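Speaker notes: a gripper arm in a shared workshop
Ertuğrul Sarıgül, members' evening, upstairs room. Slot is 16 minutes plus questions.

1. Start

Say hello, say which bench is mine. The arm is called Fania. It lives on the shelf over the lathe and anyone with a key can use it if they sign the book.

Ask who has built something that moves. Adjust the next part if most hands go up.

2. The parts

Base and shoulder came from a used Kopecký kit that was missing its wrist. I made the wrist. The controller is a Nuveo board, the older one, so don't promise anyone that my wiring notes match theirs.

Pass the spare finger around now, and get it back before the break.

3. Simulation first

I broke 2 wrist brackets by testing on the real arm. After that every new move went into the simulator before it went near the bench. The model has the table and the gripper and very little else.

Slide up. Leave it up while I talk about the view from behind the gripper. Fingers are straight flat plates, jaws wide open, nothing on the table yet. Point out the far edge of the table and its corner. I check those first when the view looks wrong. 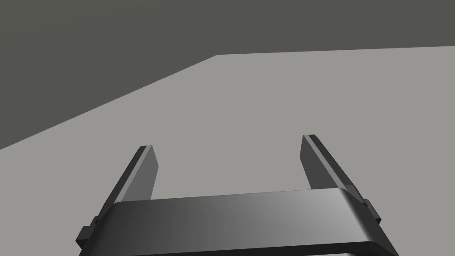
4. Getting the numbers to match

Jaw opening on the real gripper is 86 mm. I had it wrong in the model for most of August and blamed the motor. Tell this one slowly, people like it.

Then the table height. Measure from the base plate, not the floor. The workshop floor slopes toward the drain.

A full test run in the simulator takes around 60 seconds on the Fleven laptop. Mention that the laptop is shared too.

5. Live part

Power on, stand to the left, hand on the stop button. Open, close, open. If it faults, skip to questions and try again at the end.

6. Questions

Likely ones: cost, noise, can it hold a soldering iron (no). Sign-up sheet is by the door.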